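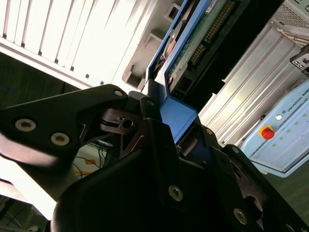 Attachment 1: drive in blue caddy, board side showing

Ticket 222 – Drive not detected in bay 2
Opened by: Arif Bepari
Assigned to: Kamrul Chowdhury
Opened: 19 April 2018
Status: Closed

Reported problem
Bay 2 of the Etari storage box shows as empty in the Plikimar console. The drive is in its caddy and the caddy goes all the way in, but the bay light stays off. The other bays are fine. The box was restarted once with no change. Nightly backups are still running, but they are going to the spare volume, and that has 203 GB left.

Kamrul – first reply
Please don't restart it again for now. Pull the caddy, leave it out for a couple of minutes and have a look at the connector on the drive. I need to know if any of the gold pins are bent or dirty. Then check that the drive sits square in the blue caddy. Hold it by the sides and keep your fingers off the green circuit board.

Arif
Pulled it. Couldn't see any bent pins. The drive moves a little in the caddy at one end, maybe a millimetre. Put it back in and got the same result, no light. The log has this line each time:

bay 2: no link, retry stopped after 900 ms

Kamrul
Thanks. A millimetre is enough. If the drive sits back in the caddy, the connector doesn't meet the one inside the bay, even with the latch closed. Take the drive out of the caddy, line up the side holes, start all the screws by hand and only then tighten them. While it's out, try a known good caddy and drive in bay 2 so we can rule out the bay.

Arif
Spare drive came up in bay 2 straight away, so the bay is fine. Two of the caddy screws on the original were the wrong size and weren't gripping. Swapped them for ones from the Cuten parts drawer – same thread, shorter head. No movement now.

Put the original back in bay 2. Light on, drive listed, rebuild started. Will leave it alone until it's done.

Kamrul
Good. Rebuild finished with no errors on my side. Backups are pointed back at the main volume. I've added a caddy screw check to the May maintenance list for the other Etari box in the Tymoshchuk rack.

Closing.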